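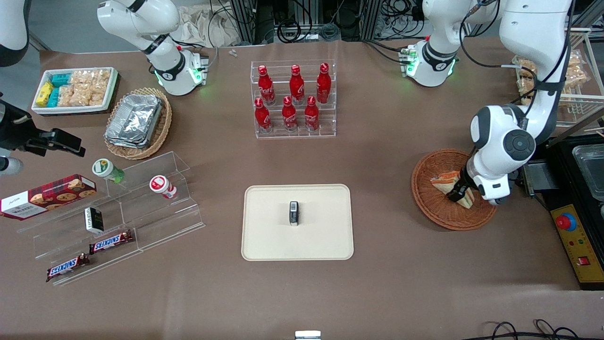 간식이 끊기면 일 잘하는 사람부터 나간다고, 인사 쪽에서 오래 일한 선배가 그랬다. 월급은 남의 것과 비교하기 어렵지만 간식은 매일 눈에 보이니 거기서 회사의 마음을 읽는다는 얘기였다. 그 자리에서는 고개를 끄덕였는데 집에 오는 길에 생각이 달라졌다. 내가 아는 퇴사자 중에 과자 때문에 나간 사람은 한 명도 없다.

오피니언 > 일과 생활 > 칼럼

공짜 간식은 누구의 복지인가

채용 공고를 읽다 보면 '간식 무제한'이라는 말이 연봉보다 먼저 나오는 회사가 있다. 연봉은 '협의'이고 근무 시간은 '유연'인데 간식만은 무제한이라고 단언한다. 나는 이 순서가 늘 수상하다. 자신 있게 말할 수 있는 것이 그것밖에 없다는 뜻으로 읽히기 때문이다.

간식 정기 배송을 하는 플로스테드(Plorstead)의 홍보 책자를 얻어 읽은 적이 있다. 이용 기업 직원의 79퍼센트가 간식 서비스에 만족한다고 쓰여 있었다. 어떻게 물었는지는 나와 있지 않았다. 눈앞에 놓인 공짜 샌드위치가 싫으냐고 물으면 나라도 좋다고 한다. 그 돈을 월급으로 받는 것과 비교해 어느 쪽이 낫느냐고 물었다면 숫자가 그대로였을까. 그런 문항은 책자에 없었다.

같은 책자의 기본 요금은 한 사람당 하루 2,956원이다. 적은 돈은 아니다. 스무 날이면 한 달 통신비쯤은 된다. 그런데 이 돈은 직원의 통장을 거치지 않고, 연봉 협상에서 기준이 되지도 않으며, 퇴직금에 잡히지도 않는다. 회사 사정이 나빠지면 공지 한 줄로 없앨 수 있다. 월급을 깎으려면 동의를 받아야 하지만 초콜릿을 빼는 데는 아무 동의도 필요 없다. 주는 쪽에 이만큼 편리한 복지도 드물다.

물론 반론이 있다. 간식 앞에 사람이 모이고, 모이면 말을 섞고, 말을 섞다 보면 일이 풀린다는 것이다. 전에 다니던 이카다리(Ikadari)에서도 그 말을 자주 들었다. 내가 2년 동안 탕비실에서 나눈 대화는 대체로 "이거 새로 들어왔네요"와 "그러게요"였다. 정작 일이 풀린 대화는 계단참이나 퇴근길 버스 정류장에서 나왔다. 간식이 대화를 방해했다고까지 말할 생각은 없다. 다만 사람들이 쉴 틈만 있으면 알아서 떠든다는 사실을 과자의 공으로 돌리는 건 지나치다.

내가 더 의심하는 대목은 시간이다. 오후 네 시에 배가 고픈 사람에게는 두 가지 길이 있다. 건물 밖으로 나가 무언가를 사 먹고 바람을 쐬고 돌아오거나, 탕비실에서 하나 집어 들고 자리로 돌아오거나. 앞의 것은 15분이 걸리고 뒤의 것은 한순간이다. 회사가 사 주는 것은 빵이지만 회사가 아끼는 것은 그 15분이다. 이카다리에서는 저녁 일곱 시가 지나면 컵라면 칸이 새로 채워졌다. 점심 직후에는 비어 있던 칸이다. 누가 그런 지시를 내렸는지는 모르겠고, 아마 별생각 없이 정해진 일정이었을 것이다. 그래도 매일 저녁 그 칸이 차는 걸 보면서 오늘은 일찍 가도 되겠다고 느낀 사람은 없었으리라.

아침을 거르고 오는 사람에게 빵 한 조각이 고맙다는 것도 안다. 나도 마감이 겹친 주에는 탕비실 덕을 봤다. 하지만 아침을 먹을 시간이 없는 사람에게 필요한 건 대개 아침 시간이다. 출근을 조금 늦춰 달라는 요청은 몇 달을 검토하면서 시리얼은 다음 날 들여놓는 회사라면, 그 시리얼을 선의로만 보기는 힘들다.

고르는 문제도 있다. 단것을 못 먹는 사람, 밀가루를 피해야 하는 사람, 군것질을 안 하는 사람에게는 이 복지가 처음부터 없는 것이나 같다. 현장을 돌거나 집에서 일하는 동료도 마찬가지다. 복지 예산은 모두의 이름으로 잡히는데 쓰는 사람은 탕비실에서 가까운 순서다. 이메르(Yimer)라는 작은 설계 사무소는 간식을 없애고 그 금액을 식대에 얹었다고 한다. 처음엔 서운하다는 말이 나왔고, 한 달쯤 지나자 잠잠해졌다고 들었다. 그 회사가 더 좋은 회사가 되었는지는 모른다. 급여 명세서를 보면 무엇을 받는지 알 수 있게 되었다는 점은 마음에 든다.

간식을 모조리 치우자는 주장은 아니다. 손님이 오면 차를 내고, 야근이 있으면 밥을 사고, 누가 여행에서 과자를 사 오면 나눠 먹으면 된다. 내가 못마땅한 것은 그 과자가 채용 공고에 올라 임금과 휴가 옆에 나란히 서는 일이다. 면접에서 복지를 묻는 지원자에게 탕비실부터 보여 주는 회사라면, 구경을 마치고 나서 작년에 직원들이 연차를 얼마나 썼는지 물어보기 바란다. 대답이 나올 때까지 과자는 뜯지 말고.

댓글 4

익명
이메르 얘기 부럽네요. 저희는 간식 없애고 식대도 그대로입니다. 글쓴이가 걱정하는 일보다 이쪽이 훨씬 흔할 텐데요.

익명
너무 꼬아서 보시는 듯. 그냥 주면 고맙게 먹으면 되죠. 저는 입사 첫 주에 간식 덕분에 옆 팀이랑 말 텄습니다.

지나가던 총무
채우는 사람 입장에서 한마디. 저녁에 컵라면 넣는 건 물건이 오후 늦게 와서 그래요. 음모 아닙니다ㅎㅎ 연차 얘기는 동의합니다.

익명
아멜(Amell) 쪽 사무실들은 간식 대신 점심시간을 늘린 데가 있다던데 그런 곳도 다뤄 주세요.

문의: 오피니언 담당 | 본 칼럼의 무단 전재 및 재배포를 금합니다 | 맨 위로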